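Introduction to Criminal Procedure
Unit 5: Pleas, Plea Agreements and Sentencing

Course handout. Revised Sep 13, 2020
Prepared by Tatiana Slanina, with additions by Rhys Mudgway

Reading for this unit

Students should read the unit chapter in the course reader before the lecture and bring the Requena problem to the discussion section. The short paper assigned at the end of this handout is due at the start of Unit 6. These notes describe practice in general terms. Rules differ from state to state and between state and federal courts, and students should check the law of the jurisdiction they are writing about.

1. The plea in outline

A person charged with a crime is asked at arraignment to enter a plea. In most courts three answers are open: guilty, not guilty, and, with the permission of the court, no contest. A defendant who stands silent is treated as having pleaded not guilty.

A plea of guilty is an admission of every element of the offense. It is also a conviction. Once the court has accepted it, the prosecution has nothing left to prove and the case moves to sentencing. Students often write in examinations that a guilty plea is "evidence of guilt." It is more than that, and the distinction matters when we come to withdrawal in section 5.

A plea of no contest has the same effect in the criminal case. The defendant does not admit the facts but agrees that the court may enter a conviction. Its chief practical value lies outside the criminal court, where in many jurisdictions it cannot be used as an admission in a later civil suit over the same conduct. Some states limit this protection to less serious offenses.

2. What the parties bargain over

Most convictions in the United States are obtained by plea. The agreements behind them fall into two broad groups, which are frequently combined.

Charge agreements. The defendant pleads guilty to a lesser offense, or to some of the counts, and the prosecution dismisses the remainder. In homicide cases the negotiation commonly concerns the line between murder and manslaughter, or the removal of an enhancement for the use of a weapon.

Sentence agreements. The prosecution agrees to recommend a particular sentence, to refrain from opposing the defense recommendation, or to join in asking for a fixed term. It is essential to establish which of these has been promised. A recommendation does not bind the judge. A fixed term, where the rules permit one, binds the judge only if the agreement is accepted; if it is rejected, the defendant must be given the chance to take back the plea.

The judge's part in negotiation is a matter on which jurisdictions divide. Federal rules forbid the court to take part in plea discussions. A number of states allow the judge to indicate what sentence would be imposed on the facts as they then appear.

3. Taking the plea

A valid plea must be voluntary, knowing and intelligent. The court establishes this by questioning the defendant in open session and on the record, a procedure usually called the plea colloquy. The judge will ordinarily cover the following:

The nature of the charge and its elements.
The maximum penalty, and any mandatory minimum.
The rights given up by the plea: trial by jury, confrontation of witnesses, and the privilege against self-incrimination.
Whether any threat or promise has been made apart from the agreement itself.
Whether the defendant is under the influence of medication, alcohol or drugs.
Whether the defendant has had enough time with counsel.

For defendants who are not citizens, counsel must also advise on the immigration consequences where these are clear. The leading authority is Padilla v. Kentucky (2010), which will be discussed in the lecture.

In many courts the judge must also find a factual basis for the plea. This may be supplied by the defendant's own statement, by the police report, or by a summary from the prosecutor to which the defense stipulates. A defendant who maintains innocence but wishes to accept the agreement may in some jurisdictions do so under North Carolina v. Alford (1970). The judge is not obliged to accept such a plea, and some prosecutors' offices oppose them as a matter of policy.

4. The Requena problem

The defendant, Requena, worked as a night clerk at the Kovik warehouse. He is charged with burglary of the premises, grand theft, and assault on a fellow employee, Himska, who came upon him at the rear door. The stolen property consisted of cash in the amount of $2,000 and a set of keys. Requena has no prior convictions. He spent 286 days in custody before the plea hearing.

Three weeks before trial, the prosecutor offers to dismiss the assault in return for pleas to the other two counts, and writes that the office "will not seek more than the midterm." Requena accepts. At the hearing the judge goes through the rights listed above but does not mention restitution. At sentencing a different prosecutor, who has not seen the letter, asks for the upper term. Defense counsel objects. The judge states that the request has had no influence on the court and imposes the upper term, together with an order for restitution.

Consider these points for discussion:

Whether the prosecution has broken the agreement, and whether it matters that the second prosecutor acted in good faith. See Santobello v. New York (1971).
Whether the judge's statement cures the breach.
What remedy Requena should seek. Resentencing before another judge and withdrawal of the plea lead to very different positions, and counsel must consider which one the client would want.
Whether the silence on restitution affects the validity of the plea.
How the days in custody are to be credited, and against which count.

Section leaders Maarja Ozoliņš and Nelu Pană will divide each group into prosecution and defense. Groups should be prepared to argue either side.

5. Withdrawing a plea

Timing governs nearly everything here. Before the court has accepted the plea, the defendant may generally withdraw it for any reason or none. After acceptance but before sentence, the defendant must show a fair and just reason, or, in some states, good cause. After sentence the standard is far stricter, and relief is usually confined to direct appeal or a collateral attack.

Grounds commonly raised include ineffective assistance of counsel, a defect in the colloquy, mental incapacity at the time of the plea, and newly discovered evidence. A change of heart, or disappointment with the sentence — however severe — is not enough.

Many written agreements now include a waiver of the right to appeal. Courts have for the most part enforced such waivers, but not where the claim is that the waiver itself was involuntary.

6. Victims and the sentencing hearing

Every state gives victims, or the family of a deceased victim, some right to be heard. The usual form is an impact statement, delivered in person or in writing. In most jurisdictions the victim must be notified of a proposed agreement and may express a view on it, but has no power to veto it. The decision to offer terms belongs to the prosecutor.

Students observing a hearing are reminded that the families of both parties may be present. Telephones must be switched off, and notes should be taken by hand. Requests for observation places go to Rajitha Pathirana in room 351 of the Zelen Building.

7. Written assignment

Write a memorandum of no more than five pages advising Requena on whether to seek withdrawal of his plea or specific performance of the agreement. State the rule in your chosen jurisdiction, apply it to the facts, and deal with the strongest argument on the other side. Cite cases in full on first reference. Papers without page numbers will be returned.

Extensions are granted by the section leader only, and must be requested in writing before the due date.
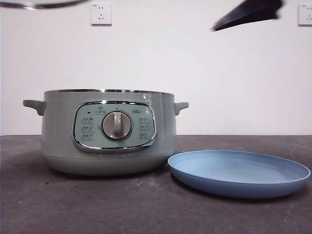 Unit 6 takes up appeals and post-conviction relief. The reading is longer than usual, and students are advised to begin with the material on preserved and forfeited error, which the lecture will assume.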